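Housekeeping and Linen Assistant (part-time), Fluvthorpe

Posted 17 January 2023

We are looking for somebody who likes making beds. It sounds a small thing to put at the top of a job advertisement, but it is most of the work, and we would sooner say so now than have you find out in your first week. Alturura is a small guest house on the edge of Fluvthorpe, with 11 bedrooms, a breakfast room that gets the morning sun and a linen cupboard that is never quite big enough. We have a lovely housekeeping team already and would like one more pair of hands to join it.

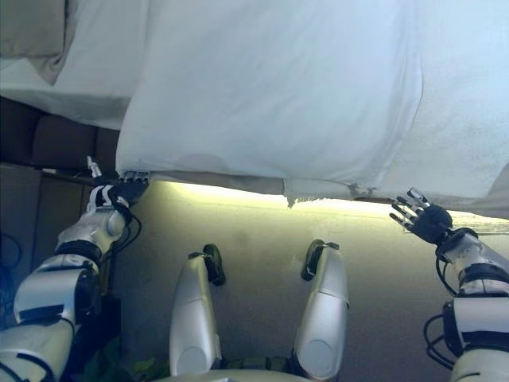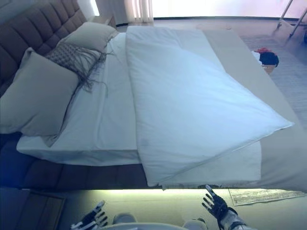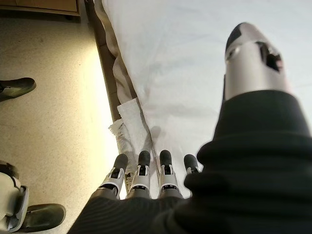
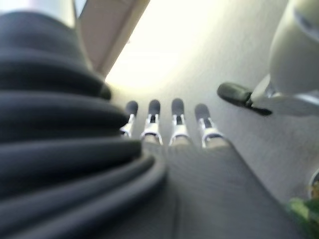
A good bed is the thing our guests mention most when they write to us afterwards, more than the breakfast and a good deal more than the view, and we are rather proud of that. We don't use a great deal of colour in the rooms. The beds are dressed mostly in white, with beige and brown around it, so the linen has to be clean and smooth and properly squared at the corners to look its best. There is nowhere for a bad crease to hide! If you are the sort of person who goes back to tug a sheet straight after everybody else has left the room, we think you will be very happy with us.

What you would be doing

Most mornings begin in the linen room, where you would load a trolley for your corridor and check the list of who is leaving and who is staying on. Rooms where guests are leaving get a full change: everything off, mattress aired, windows open for a bit if the weather allows, then fresh linen from the bottom layer up. Rooms where guests are staying get a lighter tidy, with the bed straightened, towels changed if they've been left in the bath, and cups and glasses washed.

You would also clean the bathrooms, dust, vacuum, and top up the tea trays. We use the same few cleaning products throughout the house and we'll show you which goes where.

In the afternoons there is folding. Our laundry is sent out to Anorano, who collect and return it in wheeled cages, and what comes back needs to be looked over before it goes on the shelves. Please do look at the hems in particular. A sheet with a frayed edge or a torn hem goes in the mending basket, and one that is past mending is cut up for dusters. We would much prefer that you set aside a doubtful sheet than put it on a bed and hope. Nobody will grumble at you for being fussy.

A word about how we like things done, as people who have worked in other places often ask. The bottom sheet goes on flat and tight, and the corners are tucked before anything else is laid on top. Duvets are given a good shake, then folded back so the guest can get in without a struggle (we have all stayed in hotels where you have to fight your way into the bed like a letter into an envelope). Pillows go large at the back where they will fit, and the fringed cushions go on last, with the fringes combed out with your fingers. Runners across the foot. You will pick it up quickly, and for the first few shifts you will be working in a pair with somebody who has done it for years.

Hours and pay

The post is for 5 mornings a week to begin with, six hours each morning including a paid break, and there is usually extra work in the summer for anyone who wants it. Start times are the same all year round, so you can plan the school run or the bus. We pay a little above the going rate for the area and will tell you the exact figure when we first speak to you. Tips are shared equally between the housekeeping and breakfast staff.

You would have a proper paid holiday allowance, a tunic and a warm lunch on the days you work. There is parking behind the building, and the bus from Ayala stops more or less at our gate.

Who we are hoping to hear from

You don't need to have worked in a hotel. Some of our best people came to us from care work, from shops, or after a good many years of running a busy household, and we can teach the rest. What we can't easily teach is patience and an eye for small things, so tell us about those. The work is physical — there is a fair amount of bending, lifting mattress corners and going up and down stairs — and you should feel comfortable with that, although if there is some part of it you would find difficult, please talk to us. We have adjusted the job for people before and are glad to do it again.

It is a friendly house. We take our break together in the kitchen, there is generally cake, and the radio is always on a bit too loud.

How to apply

There is no form to fill in. Please write us a short letter or an email telling us a little about yourself, the work you have done (paid or otherwise) and which mornings you could manage. You can also drop a note in at the front desk, and if it is quiet somebody will happily show you round there and then. We would like to hear from you before the end of January.

We will invite a few people in for a chat and an hour or so alongside the team, for which you will be paid. Wear comfortable shoes. We'll make up a room or two together and have a cup of tea, and you can ask us whatever you like.

We reply to everyone who writes, though it may take us a few days if the house is full.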